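Graltcombe pottery studio to open second kiln room

18th May — The community pottery studio in Graltcombe will open a second kiln room in December, after members voted to accept an offer from the building supplier Bumix. Bowls and spoons are still the favourite pieces of the beginners' classes. 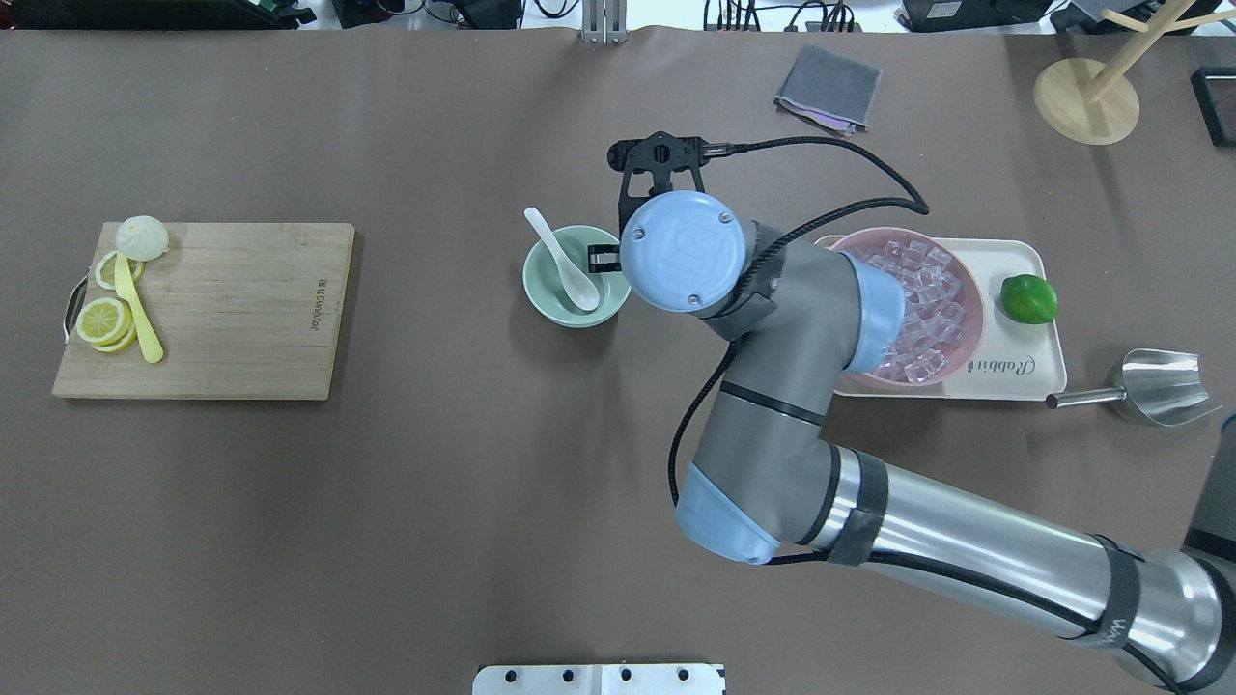
What will change

The new room is in the old dairy on Kinyua Street and will hold 4 electric kilns. At present, members wait up to 10 days for a glaze firing, and in the cooler months the wait is often longer.

The studio received 3,917 pieces for firing last year. Membership fees will stay the same — only the charge for large pieces will go up a little.

Enrolments

Places in the evening classes can be booked at the front counter or at the Ondano library. Clay and glazes are included in the price, but please bring your own apron and towel.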